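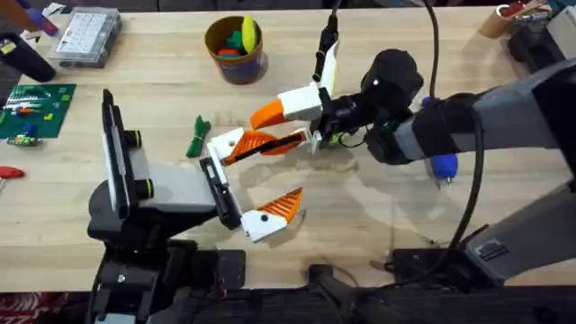 街坊木作间换上浅色木桌,周末起恢复开放

2024-02-19 本站消息

过完年回来的第一个星期一,Landry街坊木作间里最让人高兴的一件事,就是那张盼了好久的浅色木桌面终于装好了。木纹很细,颜色淡淡的,白天不开灯也显得亮堂,早上几位老会员推门进来,连外套都没顾上脱,就先伸手去摸了一遍(摸完还要低下头顺着光再看一看,做木工的人大概都有这个毛病)。

熟悉这里的朋友都记得,原来那张旧桌子从木作间开张那天用起,台面上刀痕、胶印、铅笔线一层叠着一层,中间还微微凹下去一块,画线的时候尺子怎么放都要翘起一个角。去年8月办暑期亲子班,孩子们做小板凳,做好了往桌上一摆,个个都晃,家长们还以为是腿锯得不齐,重新量了半天,后来搬到地上才发现凳子好好的,毛病出在桌子上。从那以后,换桌面的事就算正式提上了日程,大家在群里讨论了好些天,有人想要深色的,说耐脏;有人想要浅色的,说画线看得清楚,掉了小螺丝也容易找。最后投票,浅色的多出11票,就这么定了下来。

这次的木料由本地的Zastik木材行供应,板子先在木作间里静静放了2个星期,让它适应屋里的干湿,然后才开始拼接、刨平、打磨。打磨是最费工夫的一道,几位会员下了班轮流过来,晚饭都是在隔壁面馆解决的,老板后来一看见身上沾着木屑的人进门,就知道要多加一勺辣子。表面的处理用的是Clirevine的木蜡油,薄薄地擦上去,晾透了再擦一遍,颜色几乎没有变深,原来的纹理也都保住了。木料和木蜡油加在一起,一共花了696元,从会员的活动结余里支出,明细已经贴在进门右手边的墙上,想看的朋友随时可以去看。

说到旧台面,也有不少人舍不得。木作间已经把它拆下来,锯成小块,准备做成杯垫和门牌,留给从开张那年就来的老会员做个纪念。那块凹下去的地方特意没有锯,打算整块留着,将来挂在工具墙旁边。还没有登记的老会员,请在本月内到前台写一下名字,想要带刀痕的还是带铅笔线的,也可以顺便注明,能照顾到的一定尽量照顾到。

木作间本周末恢复对外开放,周六上午的第一堂课还是大家最喜欢的筷子课,材料由Botow手作社准备,每堂最多收5组家庭,一个大人带一个孩子算一组。孩子请穿不怕弄脏的衣服,袖口最好能扎紧,长头发要绑起来。刨子和砂纸这里都有,不用自己带,家里如果有用惯了的小刨子,带来也很欢迎,老师傅们一向很愿意帮忙磨一磨刀。筷子课之后,下午是自由制作时间,会员可以直接来,非会员请先打电话问一问还有没有位置。

新桌面娇贵一些,木作间也想请大家多爱惜:热水杯请放在窗边的小架子上;上胶以前先铺一层旧报纸,报纸在桌子下面的纸箱里,用完了说一声就会添;锯东西请到靠墙的锯台去,不要图方便就着桌边锯。万一不小心滴了胶,赶紧用湿布擦掉就好,不必紧张,也不必悄悄地拿本子盖住(旧桌子上有好几处胶印,就是这么盖出来的)。

另外,工具墙这次也一并整理过了,凿子和锉刀换了位置,第一次来找不到的话,看墙上的新标签就可以。还有几位会员落在这里的围裙和卷尺,洗的洗了,擦的擦了,都收在前台的篮子里,请有空的时候来领。开放时间和年前一样,周一休息,报名电话也没有变。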